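Bench Work

Transfer

The notice was dated Jan 24, 2018, and it moved Pentti Kinnunen from final assembly to what it called the development bench. It gave a start time and a cost code. It did not give an end date. The field for one was on the form and had been filled with a dash.

Kinnunen built the Pešek reducer, a small plastic gearbox that Gotora sold to makers of window blinds and feeding machines. He had built it since the plant at Clurklow took over the line. The work consisted of putting pegs into gears, gears into housings, and housings into trays. A tray took him 46 minutes. The younger assemblers took longer, and the rate posted on the wall was theirs.

The development bench was upstairs, in a room that had been used for customer returns. The desk was still there with its monitor, and so were the pipes that ran up beside the wall. Green cloth had been put over the table and hung around it. Arms from Zorarham stood at the work, and Ruan Sithole stood at the arms.

Sithole was the automation technician. He had asked for someone from the line and had expected a supervisor.

"What do you need me to do?" Kinnunen asked.

"Tell me why it's wrong."

"Is it wrong?"

"Mostly."

Method

The task was the first operation on the work sheet: pick up the peg, bring it to the gear, put it in the bore, let go. The sheet gave this one line. Kinnunen had been trained on that same line and had never thought it was short.

Sithole started the sequence. The gripper came over the cloth holding a peg at the end of its finger, moved toward a blue gear lying on the green, and slowed.
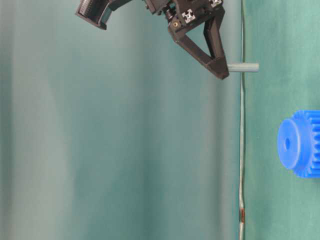 "You're going in from the side," Kinnunen said.

"It can reach from the side. From the top it hits its own limit."

"Then stand the gear up."

"The feeder will deliver them flat."

"Is there a feeder?"

"There's a drawing of one."

Kinnunen wrote this down. He had been given a notebook and understood that it would be collected. On the first page he had put the part numbers. On the second he now put: gear arrives flat, per drawing.

They ran it until lunch. Sithole kept a log with a column for the result and a column for the reason. The results were easy. The reasons were slower, and after the first hour Sithole turned the keyboard so that Kinnunen could type them. Kinnunen typed with one finger of each hand. He entered "missed low" and "missed low" and then "peg turned when it touched." Sithole read the last one and stopped the arm.

"How do you know it turned?"

"It's what they do. They have a seam from the mold. If the seam is up when it touches the edge, it rolls."

"There's no seam on the model."

"There's one on the peg."

Sithole took a peg from the tray and ran his thumbnail along it. He did it again with another peg. Then he went to the monitor and opened the part model, turned it all the way around on the screen, and closed it.

Downstairs, an assembler found the seam without looking and turned it down before the peg left the tray. Kinnunen had not known that he did this. He went down at the break, picked up a peg at his old station, and watched his own hand. The woman who had the station now asked whether he had lost something. He said he was checking a part.

Tolerances

By the second week the log had 200 entries. Sithole sorted them by reason and found that Kinnunen had used the same words for the same faults throughout, which made the sorting short. He had worked with engineers who did not do that. He mentioned it in his weekly report, in the section for other remarks.

The report went to the production office. An answer came back asking for the projected cycle time.

Sithole had a cycle time. It was longer than Kinnunen's and shorter than the posted rate. He had checked it on different days and it did not change, and he could have sent it at once. He left the message open on the screen through most of an afternoon while they worked on the wrist angle.

Kinnunen read it. He had not meant to, but the log was in the next window.

"You can send that," he said.

"It compares with the wall. It doesn't compare with you."

"They don't pay me by the wall."

"They'll count the station as five people, all shifts together. If I send this, the station is one person filling trays."

"Which one?"

Sithole said that the form didn't ask.

Kinnunen considered the station. He knew who was on it. One of them had bad wrists and had been wearing a brace since the summer, and would be glad to put pegs in gears for no more of her life. One had taken the job in order to be moved off nights. He tried to work out the rest and could not do it in any order he liked, so he went back to the wrist angle.

"Tilt it," he said. "Before it touches. Don't bring it in straight."

"Straight is the shortest path."

"If it's straight, you have to be right. If it's tilted, the low edge finds the hole and you bring the rest up after."

Sithole changed the approach. He put in a tilt, ran it, and put in a smaller one. The log column for results began to look different. He ran it again with a peg from the bottom of the tray, where the bad ones collected, and then with one that Kinnunen had put in with its seam up on purpose.

"I should put your name on this," Sithole said.

"On what?"

"The motion. There's a field for the author."

"What happens to the field?"

"It goes to Zorarham with the rest of the file. They keep it if we buy the cell."

Kinnunen thought that the woman who had trained him probably deserved the field, and that someone had shown her. He said to leave it as it was. Sithole entered both their names and sent the cycle time with the same upload, before the end of the shift.

Handover

The production office came up on a Monday. There were three of them and they stood where the door would let them. One asked whether the arms could be made to go faster. Sithole said yes, with more misses. Another asked Kinnunen what he thought of it, in the voice people used for asking after a relative.

"It drops fewer than I do on a Friday," Kinnunen said. "It doesn't see a bad gear."

"What does a bad gear look like?"

"It looks like a good one. It's heavy on one side. You feel it when you turn it over."

The man wrote down "inspection" and underlined it. Kinnunen could read it from where he stood. He saw that he had just described a job, and that it was a smaller job than the one he had come up from, and that it would probably be his.

After they had gone, Sithole brought the arms back to rest and locked the drives. The fingers closed until they almost met over the mat. Across from them the other arm stood on its rail with the blue light on. It stayed on whenever there was power to the base, and Kinnunen had stopped noticing it some days before. He noticed it again now because he was waiting for Sithole to say something.

"There's a second operation on the sheet," Sithole said. "Gear into housing."

"I know what's on the sheet."

"I'd need somebody through March."

"And after that?"

"After that there's a third."

Kinnunen picked up the notebook. There were blank pages left in it, more than he would have guessed. He wrote the part number of the housing at the top of one and, under it, the first thing that came to mind, which was that housings from the older mold had to be squeezed a little at the corners before anything would go in. It was not on the sheet. He had never told it to anyone who hadn't already found it out.

"Do you have a pen that works?" he asked. "This one skips."
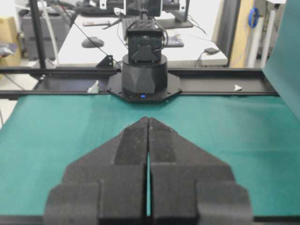 Notes Entered in the Second Notebook

Housing, old mold: squeeze at corners, both hands. Ask R. which arm squeezes.

Housing, new mold: do not squeeze. Cracks.

Telling them apart: the old one is duller inside. In bad light, tap it on the table. R. says a microphone could be bought. Told him to wait.

Gear goes in with the boss facing you. If it stops halfway, take it out and start again. Do not push. Everybody pushes in the first month.

Station downstairs is to run by hand until the feeder arrives. The feeder is still a drawing. M. has been moved off the pegs and the brace is off. The night man has asked me twice what I am doing up here. I said gears.

Cost code for April not received. Asked R. He is using the old one.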